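Kollow workshop finishes second hand-held gripper

Members of the Kollow shared workshop have completed a second version of their hand-held gripper, a build that began on a kitchen table and moved to the workshop's back room in December. The tool is called Cerus. It is carried and closed by a person, and its wide-angle camera records each grasp for later use in training a robot arm.

Napaporn Kaewsai, who leads the build, said the main change is in the jaws. The first pair flexed at the tips when closed on anything wider than a pen. The new ones are flat white plastic panels, angled at the outer edge and fixed with small screws near the corners. They were printed at the workshop and fitted in one evening.

Total weight is now 1089 grams, including the camera and battery. Kaewsai said the target remains below 1000 and that most of the excess is in the handle, which was designed for a larger battery than the one now used. 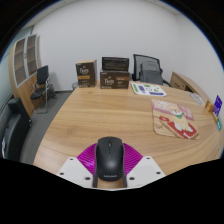

The Cerus gripper holding a wireless mouse upright between its jaws.

Trials use ordinary office and household items on a large wooden table. Since the new jaws were fitted the group has logged 1705 grasps, of which 1651 were kept. The remaining 54 were discarded at review, mostly for blurred footage at the start of the movement. Smooth plastic objects are held well by the flat panels. Thin card still slides out if it is gripped near a corner.

Parts for one unit cost 46 pounds without the camera. Galtuvura, a local supplier of fasteners and offcuts, provided the screws at trade price. The drawings will be placed in the workshop's shared folder once the handle has been revised.

A third version is planned with a shorter handle and a thinner mounting plate. It will be tested on Ruangrit, the two-jointed arm built by the same group last year, which at present has no gripper of its own. Kaewsai is looking for one more person to help with the wiring.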